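Setting Up and Maintaining a Small Gripping Cell for Light Household Objects

Project report, Prellarlow Technical College
Department of Mechanical and Control Engineering
November

1. Purpose of the work

The cell in the ground floor laboratory consists of one arm on a Gimus pedestal, a two-finger gripper and a fixed camera looking down at the table at an angle. It was passed on to this project in working order but with no written set-up procedure. The purpose of the project was to write one, to find out which parts drift out of adjustment in normal use, and to decide how often each should be checked.

2. Condition at the start

The gripper closed unevenly. With the fingers commanded to zero, one pad touched before the other and the arm was pushed sideways. The cause was a worn guide bush on one side. Both bushes were replaced from the Fadosel spare parts kit, as a new bush paired with a worn one gives the same fault in the opposite direction.

The cable to the gripper had been fixed with ties at the wrist only. At full wrist rotation it pulled tight against the plug. A second fixing point was added at the forearm with a slack loop between the two.

The logbook showed 2,040 closing cycles since the last recorded service. Nothing was recorded about lubrication.

3. Table and reference surface

The table is covered with a grey cloth with a white grid. The cloth is used for checking the camera view by eye and is not a measuring surface. It creases, and the lines move with the creases. During the first trials the table position was taken from the grid, and the error at the far edge was too large for thin objects. Table height is now taught by touching a steel block at points near the corners, with the cloth in place. The cloth is pulled flat before each session.

4. Setting procedure

The order below matters. Steps 2 and 3 were first done the other way round and had to be repeated.

1. Switch on and leave the arm in its home position for 5 minutes.
2. Check the screws of the gripper mounting bracket. Tighten if needed and mark with paint pen.
3. Teach the tool centre point with the pointed pin.
4. Teach the table height.
5. Set the closing force to 40 per cent of the maximum. This value is for spectacles and similar frames. A higher setting bent the hinge of one test pair.
6. Run the empty path once at low speed with a hand on the stop button.
7. Run the path with the object.

5. Test objects

Spectacles and sunglasses were chosen for the acceptance test because they are light, thin and awkward to hold. The frame can turn in the fingers after lifting, so the lowest point of the object is not always where the program expects it. The release point is a small open box with a black inside. Dark frames against a dark lining are hard for the camera to separate, and the exposure had to be raised before the check routine gave a steady result. 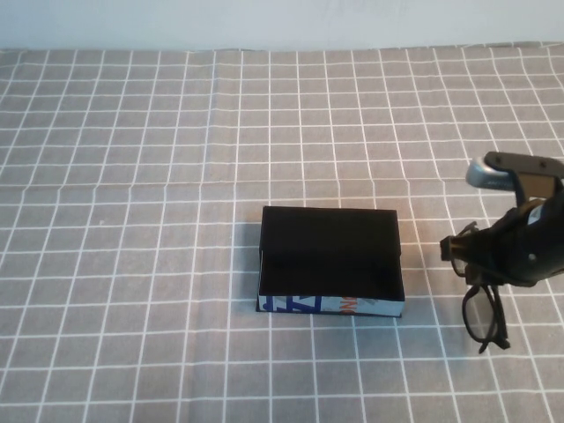

Spectacles in the gripper beside the box (first picture); sunglasses in the box (second picture).
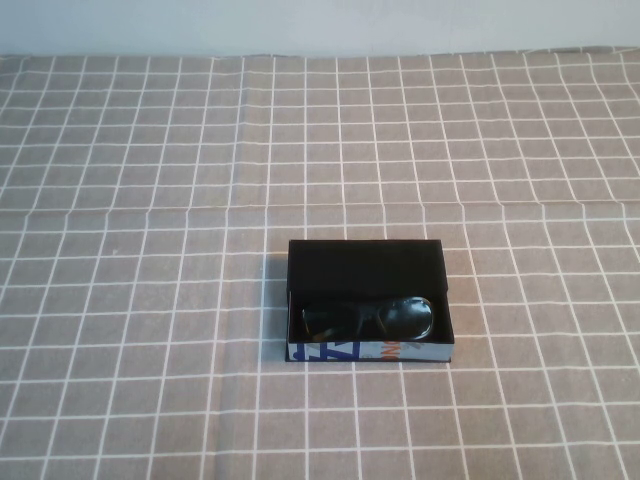 6. Faults found during testing

The most frequent fault was a dropped connection at the gripper plug, which stopped the program with a general communication error. The pins were cleaned and the locking ring tightened. The fault came back once, and the plug was then replaced.

The second fault was slipping of the rubber pads. The pads collect dust and fibres from the cloth and lose grip. Wiping with alcohol restored them. The Bakhtiari pads fitted later are softer and hold thin frames better, but they mark more quickly and will need changing sooner.

A small offset in the release height was traced to the tool centre point, which had been taught before the bracket screws were tightened.

7. Maintenance schedule

Before each session: wipe pads, pull cloth flat, check cable loop at both fixing points.
Weekly: check bracket screws against paint marks, check finger closing with a paper strip on each side.
Every 2 months: inspect guide bushes, clean plug pins, teach the tool centre point again.
After any collision: stop work, repeat the full procedure in section 4.

8. Remaining work

The closing force is still set by hand. A stored value for each object would remove one source of error, but the present controller software has no free field for it. Wear of the softer pads was not measured over a long enough period to give a replacement interval. The cycle count should be entered in the logbook at every pad change so that this can be worked out later.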